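About Rallimby

Rallimby is a home sorting and packing firm. We go through wardrobes, bathroom cabinets, kitchen cupboards and spare rooms with the people who live there, and we pack what is staying, what is moving and what is going. We started with wardrobes and small cupboards, and they are still most of our work. 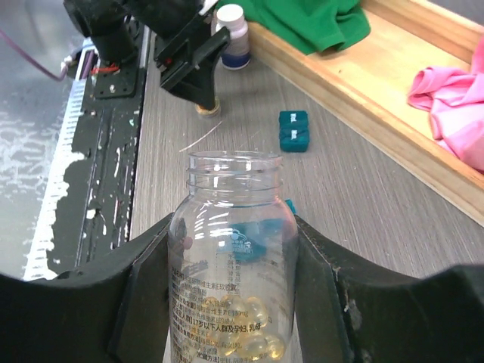
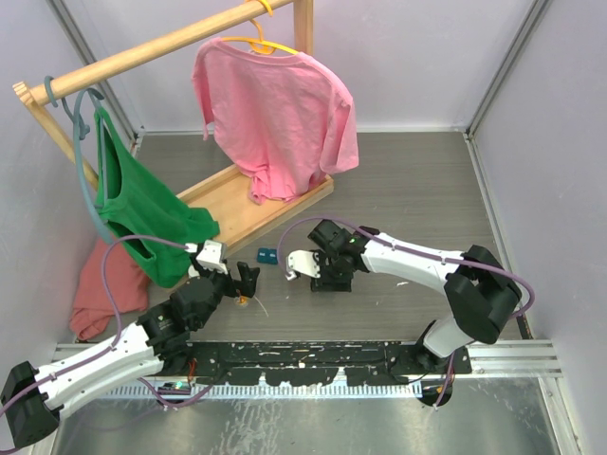
First picture: vitamin E softgels, low in a clear bottle. Second picture: pink T-shirt on a yellow hanger, wooden clothes rack.

Shares 50 | Comments 3

Who we are

The firm was set up by Ea Hallgrímsson and Gion Hauser, who had worked together at Trokmont, a removals company. Ea ran the packing crews and Gion did the quotes. A lot of the homes they visited were not ready to be packed when the van came. Drawers were full, medicines were mixed in with batteries and sewing thread, and coats nobody had worn for years were going into new boxes to be paid for by volume. They left to do the part that comes before the van.

Ayten Polat joined to look after clothes and linen. She trained as a dressmaker and does our small repairs – buttons, hems, loose straps – on the day if the client wants them done. Tuulikki Halonen handles bookings and also does kitchens. Prodromos Tsoukalas drives, builds shelves and takes things to the charity shops and the tip.

What we do with clothes

Everything comes out of the wardrobe. We hang it on a rack by kind, so all the T-shirts are next to each other and all the shirts after that. People find it much easier to decide when they can see a thing hanging up than when it is in a pile on the bed. Children's clothes are done by size first and then by kind.

Items to keep go back in the order they came off the rack. Items to give away are folded and bagged. Anything that needs mending is put to one side with a paper tag saying what is wrong with it. We bring our own hangers but will use yours if they are sound. Wire ones we take away unless asked to leave them.

What we do with cabinets

Bathroom and medicine cabinets take longer than people expect. Vitamins, tablets, creams and plasters are set out on a table and each label is read. Many of our clients have supplements brought back from abroad or sent by family, with labels in Chinese, Turkish, Greek or Finnish. Between us we read three of those. For Chinese labels we ask the client, or we send a photograph to a translator we use and wait for the reply before doing anything with the item.

Bottles with only a few capsules left are not tipped together, even where the contents look the same. They stay in the bottle they came in, with the label. If there is no cap we say so and leave the decision to the client. We do not give advice on what anyone should take. Medicines to be got rid of go back to a pharmacy and we ask the client to sign for them.

Packing

Boxes come in two sizes and are labelled on two sides and the top. Our label system is called Plusach. It has a colour for the room and a line for what is inside, written by hand. Clothes can travel hanging in a tall carton or folded in a flat one, and the flat ones cost less. Glass and liquids go upright and never in the same box as clothes.

We keep 500 tall cartons in stock at the Briem Yard unit, and clients can hire them without booking the rest of the service. Cartons returned in good order are used again.

Prices

A half day for two people is £275 and includes labels, bags and one trip to the charity shop. Cartons, shelving and repairs that take longer than a few minutes are charged on top, and we tell you the cost first. There is a £50 deposit, taken off the final bill. We do not charge for the first visit if you live within our usual area.

Visits are booked up until June at the moment, though short jobs such as a single cabinet or one wardrobe can often be fitted in sooner. Please tell Tuulikki when you ring if there are stairs, pets or parking permits involved.

Jobs we don't take

We don't clear lofts with no boarding, and we don't handle garden chemicals or paint. We don't sort papers, apart from putting them all in one box for you to go through later. House clearances after a death we do take on, and Ea normally goes to see the family herself before anything is arranged.

Page last changed May 15, 2026

Share this page 3 shares | 0 comments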